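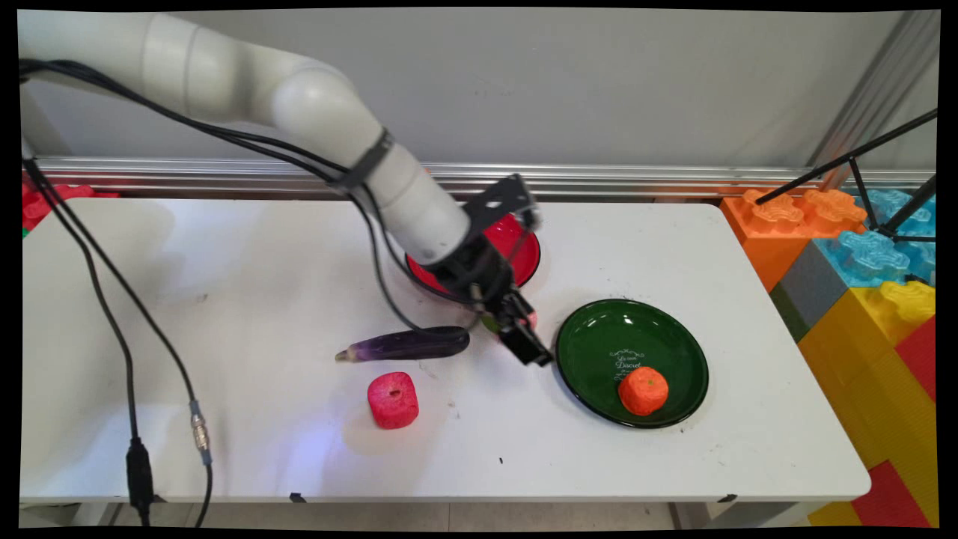 Eglītis

Lilten table set, data card

Last change: March 18, 2026

What is inside

Lilten is a set of recorded demonstrations on one table with one white arm. A person moves the arm to show the task, and we write down everything the arm and the camera report. The tasks are small: take a thing from the table and put it on a plate of the color that was asked, or take it off the plate and put it back on the table. The things are the purple eggplant, the orange round object, and soft blocks. The plates are red and green.

The set has 3,907 episodes. Of these, 3,196 end with the task done and 711 do not. We keep the failed ones in a separate folder, and I ask you to not mix them into training without a reason. Some people found them useful for learning to detect a failure.

Two ways of showing

There are two ways in which the demonstrations were made, and every episode says which one in the field "mode".

hand — The operator holds the arm and guides it through the motion. The motors only carry the weight of the arm. The gripper is opened and closed with a foot pedal. In this mode the hands of the operator are often visible in the camera, so we record the motion first and then replay it with the same starting layout. Only the replay is kept in the set.

remote — The operator moves a smaller arm on another table and the white arm follows. The operator looks directly at the work, not at a screen. The delay is short but it exists, and new operators tend to push too far down in their first episodes.

2,617 episodes are remote and the rest are hand. The remote ones are more smooth in the approach and less exact in the last centimeters. If you train on both, please give the mode to the model as an input. We tried without it and the policy made a strange pause over the object, as if it could not decide.

Layout of the files

Each episode is one folder. Inside you find:

camera.mp4 — video from the fixed camera
arm.csv — joint angles, one row for each video frame
gripper.csv — the commanded opening and the measured opening
task.txt — one sentence in English, for example "put the eggplant on the green plate"
info.json — mode, result, operator number, software version

Joint angles are in radians. The gripper opening goes from 0 (closed) to 1 (open). The time is in seconds from the start of the episode. It is not clock time.

The software version is the version of Cetska, our recording program. If you read the files with the Cetska loader, the rows and the video frames are matched for you. If you read them by yourself, count the frames from zero.

How one episode is recorded

1. Put the objects on the table by hand, following the layout card.
2. Move the arm to the start pose and open the gripper.
3. Start Cetska and wait for the tone.
4. Do the task at a calm speed. Do not correct an error more than two times.
5. Return to a pose above the table and stop the recording.
6. Mark the result as done or failed. If you are in doubt, mark failed.

"Done" means that the object rests fully on the plate and the gripper does not touch it anymore. An object that leans on the rim is failed. In the early episodes the operators were more generous with this, and I went through 760 of them again and changed the mark where it was needed. The field "checked" is true for those.

Known problems

The eggplant is glossy and it slips. Most of the failed grasps are with it, mainly when the fingers close near the stem. Grasping in the middle works better.

The plates are also shiny. The light makes bright spots in them, and a color filter that is too simple will see a hole in the plate. The green plate has small white letters in the center, and they are partly hidden when something is placed there. Please do not use them as a marker for position.

The arm hides part of the table from the camera in many poses. When it reaches forward, a plate behind the gripper can be covered for a part of the episode. There is no second view.

Cables run along the arm and over the tabletop, and they do not lie in the same place in each session. We did not edit them out. The scuffs and dark marks on the white surface are also left as they are, and a model can learn them if you do not crop or shift the video. We use a small random shift in training and I recommend the same.

The background did not get any special care. Toy building blocks stand to the right of the table, and they were never a part of any task.

Splits

The split file is splits.json. It separates by session and not by episode, so the layouts in the test part come from sessions that the training part has not seen. If you make your own split, please keep this rule. With a random split our numbers looked much better than they were.

Use

You may use the set for research and teaching. For any other use please write to Lulico first, through the contact form of the project page. If you find a wrong mark or a broken video, open an issue with the name of the episode folder, and I will correct it in the next version.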